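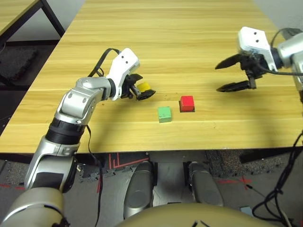

Shewit Derese, dataset maintainer, Birkiteo

Search this repository Go

# Birkiteo tabletop set

Can a machine tidy a table yet? On a good day, some of it. Birkiteo holds up to 500 recordings of a two-armed robot doing the small jobs that sit underneath most chores: pick up, put down, move aside.

## What is in it

There are 3 tasks: clear, sort and stack. Each recording has the head camera video, joint positions for both arms and a text file with the instruction. Mojtaba Talebi wrote the instructions. The spelling in the older ones is not consistent – please leave it alone, the loader matches on it. 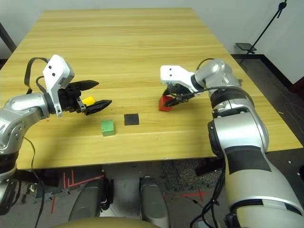

Chores are hard for reasons that cubes mostly leave out. Cloth folds, cups tip over and drawers stick. A red cube held just above a table by one gripper, with a green one left standing nearby, is about as easy as handling gets, and we still see drops. Anyone hoping to train a machine to lay a table or pack a box in a workshop should treat this set as a first step and add their own objects.

## Known problems

- Joint logs from the Urrutia session start late.
- Failed attempts are kept and marked `fail`.
- No soft items, liquids or glass.

## Versions

v2, Monday, March 29, 2021. Stovivska recordings added. The next release is planned for July.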